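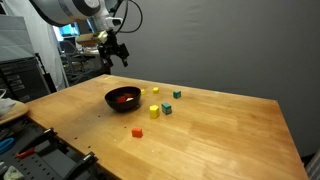

Posimard Reader Guide
Section 4: Reading and coding deeds
8 min read
Filed under: Housing History, How-To, Restrictive Covenants

This section covers the reading step of the Kedosdale deed survey. You should have finished Section 3 (accounts and passwords) first. By the end you will have opened a batch, read a deed, marked any racial restriction in it, and sent it on for a second reading.

The survey set holds 2325 deeds, scanned from the county books. Many are routine. Some contain clauses that barred people from buying or living in a house on the basis of race, religion or national origin. The wording is often ugly and you will be copying it exactly.

CAUTION: The restrictions are quoted in full on screen. Posimard does not blur or shorten them. If you are reading in a library or at a shared table, turn the screen away from the aisle. You may stop at any time. A half-read deed is saved and can be picked up by you or released to somebody else.

4.1 Opening a batch

1. Sign in and choose Kedosdale from the list of projects. Do not choose Kedosdale Practice unless you want to try things out. Nothing entered there is kept.

2. Click Get Batch. The deeds load in book and page order.

3. Check that the book number at the top of the screen matches the number stamped on the scan. If they differ, click Report and go to the next deed. Do not correct the number yourself.

4. Set the zoom to the width of the page. Typed deeds are usually readable at this size. For handwritten ones, zoom in until a single line fills the window and drag the page from left to right.

Note: Batches lock to your name while they are open. If you will be away overnight, click Release before you sign out.

4.2 Finding the restriction

Racial restrictions do not have a fixed place in a deed. In older Kedosdale deeds they tend to come after the legal description, in a run of numbered conditions. In subdivision deeds they may appear only by reference, with a line such as "subject to the restrictions of record."

5. Read the whole deed once before marking anything. Do not rely on Find. The machine text is poor, and "Caucasian" in particular comes through in all sorts of spellings.

6. If there is a restriction, drag a box around it. Include the full sentence, even if it runs onto the next page. Use Continue Box to join the two parts.

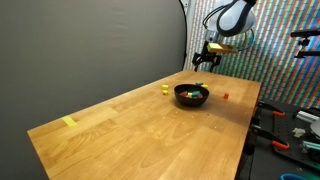 7. If the deed only refers to restrictions recorded elsewhere, choose By Reference and enter the book and page it names. Leave the text field empty.

8. If there is no restriction, choose None Found. Please read the last page before you do. Conditions were sometimes typed after the signatures.

Note: A few deeds have been struck through or stamped by the recorder at a later date. The restriction still counts as present. Mark it and tick Later Marking.

4.3 Typing the text

9. Type the restriction exactly as written, with its capitals, misspellings and punctuation. Do not soften a word or replace it with initials. People looking for their own street or their own family will search on this field, and they need what the deed said.

10. Put square brackets around any word you cannot read, with a question mark inside. Guess only if you are fairly sure.

11. Copy the exceptions too. A common one allowed "domestic servants" to live on the property. It belongs to the restriction and tells us a good deal about who was in these houses and on what terms.

CAUTION: Do not paste from the machine text and then fix it by eye. Readers who did this in the February trial left errors that took longer to find than the typing would have.

4.4 Coding what the clause does

Each restriction gets one Action code and one or more Group codes. The Action codes are Sale, Occupancy, and Both. "Shall not be sold, leased or conveyed to" is Sale. "Shall not be used or occupied by" is Occupancy. Many clauses have both halves and should be coded Both.

12. Pick the Action code from the words of the clause. Do not code what you think the seller meant.

13. Pick every group the clause names. If it says only that the house is for "persons of the Caucasian race," choose Stated As White Only and no other code.
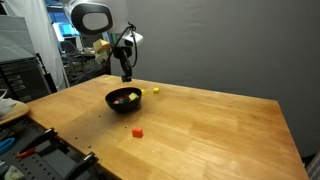

Conditions sitting next to a racial restriction cause more coding mistakes than anything else in the survey. A deed may list a minimum building cost, a setback, a ban on keeping hogs and a ban on Black residents one after another, all under a single heading. Code only the last of these. Think of the small yellow cube just right of the bowl: it is close to the rim, and it is still on the table. A building cost rule may well have been used to keep people out, and there is a Comments field for saying so, but it does not take a Group code.

14. If a clause has an end date, enter the year. If it says "perpetual" or "forever," tick No End. If it says nothing, leave both alone.

4.5 Second reading

Each deed marked with a restriction goes to 2 readers who work without seeing each other's entries. Where they agree, the record moves to the map. Where they do not, it goes to Review.

15. When your batch is done, click Send. The screen shows a list of anything you skipped.

16. If a record comes back to you, read the scan again before opening the other reader's version. Then choose Keep, Change, or Refer.

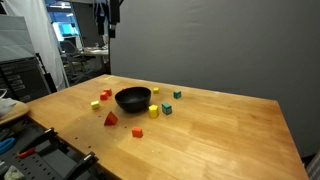
Ursina Hubmann wrote to ask what to do when a family had typed "colored" in a deed of their own, selling to relatives, with no bar on anyone. Is that a restriction? It describes the buyer or seller, she pointed out, and the machine flags it every time.

It is not a restriction. Choose None Found and tick Race Stated. These deeds matter for other reasons – they show where Black families owned land before the subdivisions came in – and the tick keeps them together. The Cartwright books have a lot of them. So far 502 deeds carry this tick.

17. If you are unsure whether a racial term describes a person or limits who may own or live there, choose Refer and write a line in Comments.

4.6 Known problems

The screen goes white after Continue Box. Refresh the page. Your box is saved, but the typed text may not be, so check it.

Scans appear sideways. Use Rotate. The setting does not carry over to the next deed.

The Galta plat maps will not open. They are large and slow on home connections. Wait two minutes before trying again.

A street in the deed is not on the map. Leave Location blank. Street names in Kedosdale changed more than once, and the match is made in a separate step, described in Section 6.

Next: Section 5, Working with plat maps

Posimard Reader Guide, July 2020 | Contact the survey desk | Back to top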